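Lighting and Air in a Shared Workroom
Student project report, second semester
Prepared by Čestmír Pešek
Submitted 1 August 2009

Background

The workroom at Drerkwood is used by students from two courses. During the week it is set up for group work, and on weekends the tables get pushed back for workshops. Over the summer term there were complaints about glare at the tables near the windows and cold air on the side where the air conditioner is. The project was to look at how the room is lit and cooled, and to suggest changes that would not need a builder.

I picked this room over the lecture theatre because I use it most days and could get in outside class hours. The budget was $2000 for anything we recommended. That had to cover labour as well as parts.

What I looked at

I started in March with a plan of the ceiling. The original drawings from Grallimitz, the firm that did the last fit-out, show the beams in the right place but not the lights as they are now, so I drew my own. I noted every fitting, what switch it was on, and which tables sat under it. The switches took longer than expected. There are two panels, one by the main door and one behind the storage cupboard, and neither is labelled.

The next step was a light meter reading at each table, taken once in the morning and once after dark with the blinds down. The meter was a Kiani borrowed from the physics lab. The highest night reading was 403 lux, at the table closest to the fluorescent lights. The tables at the window end were well below that, even with the pendants on.

For the cooling side I did not have proper equipment. I taped strips of tissue to the backs of chairs and wrote down which ones moved with the air conditioner on low and on high. It is a rough method but it does show where the draft goes.

The ceiling

The ceiling is white, with long parallel beams running across it. Fluorescent fixtures light the side with the air conditioner, and the unit itself is mounted high on the wall with its vents along the lower face. Dark dome pendants hang on cords further back, toward the windows. A small dome security camera hangs from one of the beams and has to stay where it is, so any new fitting must leave it a clear view.

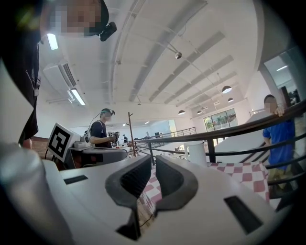 Why do the tables under the pendants seem darker than the rest of the room?

The dome shades send most of their light straight down, so the middle of a table is fine but the ends and the walls behind get very little. People looking up from a bright page to a dim wall notice the difference, and they describe the whole area as dark.

Results

Glare turned out to be a daytime problem only. It affects the tables facing the windows and goes away when the blinds are half down. The pendants have no part in it.

The draft is worst on the row of seats nearest the air conditioner. On high, the tissue strips moved on every chair in that row and on a few in the next one. On low, they moved only in the first row. Most people who use the room leave it on high and put on a sweater — the remote is usually in the cupboard and they don't know it has other settings.

I also asked users to fill in a short form. The answers mostly agreed with the readings, except that several people said they liked the window end because it was dimmer. I had not planned for that, and it changed what I recommend.

Recommendations

Leave the pendants at their present height. Raising them would spread the light a bit more but would put bare bulbs in view of anyone sitting at the next table.

Add clip-on lamps for the window tables, to be signed out with the room key. The Skirex desk model was within budget and the clamp fits the table edge.

Fit a plastic deflector under the air conditioner vents to push the air up along the ceiling.

Label both switch panels and keep the remote in a holder by the door.

Move the first row of seats back one metre. This costs nothing and could be done before next semester.

Limits of the project

All readings were taken with one meter, and I did not check it against a second one. I also had no chance to test the room in the hottest part of the year. The deflector was priced but not tried, so how well it suits this unit is still a guess — it should be tested with the tissue strips again once it is up.

The ceiling plan and the table of readings are in the appendix.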